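Subject: Re: [footwear-care] Storing loose insoles between seasons
From: Ruth Lambert

Replying to the storage question, with the relevant part of the earlier message kept below.

> I have pairs from several seasons in one bag and they come out
> creased across the arch. The pile ones shed on the felt ones.
> Do people use a lidded box, or is an open tray enough? Also,
> should the pairs be laid flat or stood on edge? The Pratinlow
> sheet says flat but gives no limit on how high to stack.

Flat, in an open tray, with the lidded box kept for whatever is out of season. I changed over to this in January and have not gone back to bags. Left and right go in separate stacks, side by side, toes all pointing the same way. If a pair is split between the stacks at the same level, both halves carry the same load and you can lift out a matching pair without sorting through the rest.
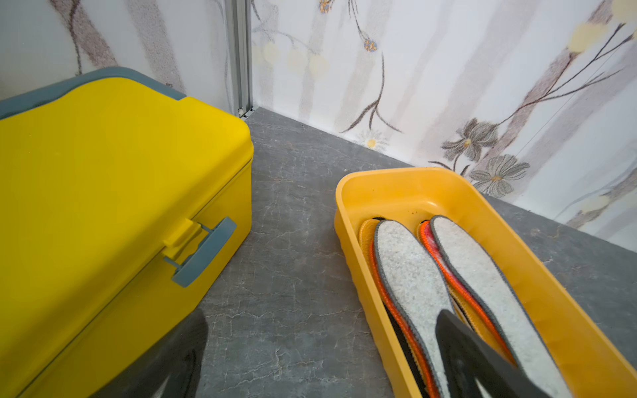 Braledholm, 15 Oct 2026

The tray I use is plastic with ribbed outer walls and a slightly flared rim. Ribs matter more than wall thickness in my experience. A smooth-sided tray bows when it is carried full, and the outer insoles then ride up the wall and take a curl at the edge. Rounded corners are no problem, as the toe ends are rounded too.

On the lid: a latched box keeps dust out and also keeps moisture in. Insoles that have been worn that day should stay in the open tray overnight before they go anywhere with a lid. Felt tops over foam are the slow ones. The surface feels dry well before the foam does – press the heel with a paper towel and look at the towel.

On stack height, the Pratinlow sheet is silent, as you say. I stop at 2 pairs of foam-backed insoles per tray if they will be left for a season. For a few days it makes little difference. The ones with a stitched edge tolerate more, but the binding leaves a line in any soft foam directly beneath it, so put a firmer insole between them or keep them on top.

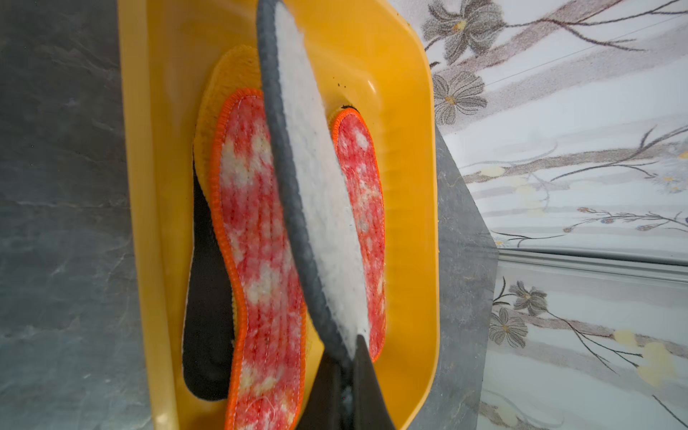

For shedding, the order in the stack does most of the work. Long pile goes under woven or knitted tops, never against felt. Felt picks up fibers and holds them, and a lint roller will raise the surface if used often. I had one Illeritz pair ruined that way. A stiff clothes brush used in one direction is slower and safer.

Empty and wipe the tray each time the set is changed. Grit collects in the corners and gets pressed into the underside of the bottom insole, then goes into the shoe with it. A damp cloth is enough. Do not use solvent cleaners; some will haze the plastic and the smell passes to the foam.

Two points I have not settled. First, whether cedar blocks do anything in the closed box beyond the smell. Second, whether the Wragg trays, which are 12 inches long inside, will take the larger men's sizes without bending the toe. Mine do not need the length. If anyone has the Wragg trays to hand, please measure the flat of the base – the catalog figure may be taken at the rim.

Ruth Lambert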